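자동차정비공학 II 강의노트
제4장 윤활제와 첨가제: 자동변속기유의 열화와 교환 작업

4.1 범위

이 장에서는 유단 자동변속기에 쓰이는 변속기유(ATF)의 기능, 열화 기구, 점검 및 교환 절차를 다룬다. 엔진오일은 제3장에서, 무단변속기(CVT)용 유체는 제6장에서 따로 다룬다. CVT 유체는 벨트와 풀리 사이의 마찰 특성이 전혀 다르므로 이 장의 내용을 그대로 적용해서는 안 된다.

4.2 변속기유의 기능

변속기유는 윤활유인 동시에 작동유이다. 토크 컨버터 안에서는 펌프 임펠러의 회전력을 터빈으로 전달하고, 밸브 보디에서는 유압 신호를 만들며, 습식 다판 클러치에서는 마찰재와 강판 사이의 마찰계수를 결정한다. 기어와 베어링의 윤활, 발생열의 수송도 같은 유체가 맡는다. 엔진오일에 비해 마찰 특성의 요구 조건이 까다로운 것은 클러치가 유체 속에서 체결되기 때문이다.

마찰조정제의 농도가 떨어지면 미끄럼 속도가 낮은 영역에서 마찰계수가 상승한다. 이때 체결 말기에 저더(judder)가 발생하고, 운전자는 저속 가속 시의 떨림으로 느낀다. 유압이나 점화 계통의 이상에서도 비슷한 증상이 나오므로 떨림만으로 유체 열화를 판정하지 않는다.

4.3 열화 기구

산화: 기유가 산소와 반응하여 유기산과 중합물을 만든다. 온도가 높을수록 반응이 빨라지며, 구리 및 철 마모분이 촉매로 작용한다. 중합물은 바니시가 되어 솔레노이드 밸브의 플런저에 부착된다.

전단: 점도지수향상제의 고분자 사슬이 기어 맞물림부에서 절단되어 점도가 낮아진다. 유압 누설량이 늘고 라인 압력의 여유가 줄어든다.

오염: 냉각기 파손에 의한 냉각수 혼입이 가장 위험하다. 수분과 글리콜은 마찰재의 접착층을 약화시킨다. 우윳빛 유체가 확인되면 교환만으로 끝내지 말고 냉각기와 마찰재를 함께 점검한다.

4.4 첨가제의 분류

시판 첨가제는 용도에 따라 실(seal) 팽윤제, 마찰조정제 보충형, 청정분산제형으로 나눈다. 실 팽윤제는 경화된 고무 실의 체적을 늘려 미세 누유를 줄이지만, 찢어지거나 마모된 실에는 효과가 없다. 과량을 넣으면 실이 연화되어 누유가 다시 시작될 수 있다. 청정분산제형은 퇴적물이 많은 변속기에 한 번에 투입하지 않는다. 떨어져 나온 퇴적물이 여과기와 오리피스를 막는다.

실습에서는 Vustari 계열 시료를 사용한다. 첨가제와 변속기유의 혼합 시험은 Fokthorpe 실습동에서 진행하며, 시료 병의 라벨 번호를 시험지에 옮겨 적는다.
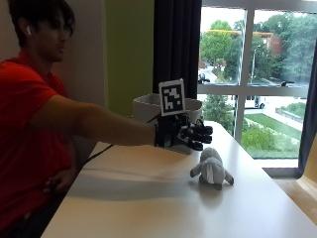

4.5 교환 작업과 보호구

변속기유 교환은 배출, 여과기 교체, 주입, 유온 보정, 유면 확인의 순서로 한다. 배출 전에 시동을 걸어 유체를 순환시키되, 배출 작업은 화상 위험이 없는 온도까지 내려간 다음 시작한다. 오일 팬 볼트는 대각 순서로 풀고, 한쪽을 먼저 내려 유체가 한 방향으로 흐르게 한다. 사용한 변속기유와 침투윤활제는 피부의 유분을 제거하여 접촉성 피부염을 일으키므로 내유성 장갑을 착용한다. 손만 덮는 장갑으로는 부족하다. 위 사진처럼 반소매 차림으로 팔을 앞으로 뻗으면 소매 끝에서 손목까지 맨살이 그대로 남는데, 팬을 내릴 때 유체가 흘러내리는 경로가 바로 이 부분이다. 긴소매 작업복의 소매단을 장갑 안으로 넣거나 내유성 토시를 함께 쓴다. 무선 이어폰도 작업 구역에 들어가기 전에 뺀다. 리프트 경보음과 보조자의 구두 신호를 들을 수 있어야 한다.

4.6 고착 볼트의 처리

팬 볼트나 드레인 플러그가 고착된 경우 침투윤활제를 나사산 경계에 도포하고 기다린다. 침투는 모세관 현상에 의하므로 분사량을 늘려도 속도가 비례하여 빨라지지 않는다. 가볍게 타격하여 녹층에 균열을 만든 뒤 다시 도포하는 편이 효과적이다. 알루미늄 케이스에서는 임팩트 렌치를 쓰지 않는다. 침투윤활제가 남은 상태로 조이면 같은 토크에서도 축력이 커지므로, 재조립 전에 나사산을 탈지하고 정비지침서의 건조 체결 토크를 적용한다. 분사 후에는 화염과 가열 공구를 사용하지 않는다.

4.7 유면 확인

유면은 지정 유온 범위에서 확인한다. 차체를 수평으로 두고 시동이 걸린 상태에서 변속 레버를 각 위치로 옮긴 뒤 P 위치로 되돌린다. 딥스틱이 없는 형식은 오버플로 플러그를 열어 유체가 가는 줄기로 흐르다가 방울로 바뀌는 시점에 플러그를 닫는다. 유면이 낮으면 펌프가 공기를 흡입하고, 높으면 회전체가 유체를 쳐서 거품이 생긴다. 양쪽 모두 라인 압력이 불안정해진다.

4.8 실습 기록

실습 차량 Clivolholm 22호의 라인 압력은 공회전과 스톨 조건에서 각각 측정한다. 측정 예로 스톨 조건의 1,230 kPa를 사용한다. 이 값을 psi로 환산하고, 소수점 이하는 반올림한다. 환산 계수는 1 psi = 6.895 kPa이다. 스톨 시험은 한 번에 4초를 넘기지 않으며, 시험 사이에 중립에서 유체를 냉각한다.

과제
1) 산화와 전단이 유체 점도에 주는 영향을 비교하여 서술할 것.
2) 실 팽윤제를 적용할 수 있는 누유와 적용할 수 없는 누유를 구분할 것.
3) 4.8의 압력 환산 과정을 단위와 함께 제시할 것.

참고: 교재 144쪽의 마찰 특성 곡선, Zhong 실습 지침 부록의 유온 보정표. 과제는 12월 실습 시작 전까지 제출한다.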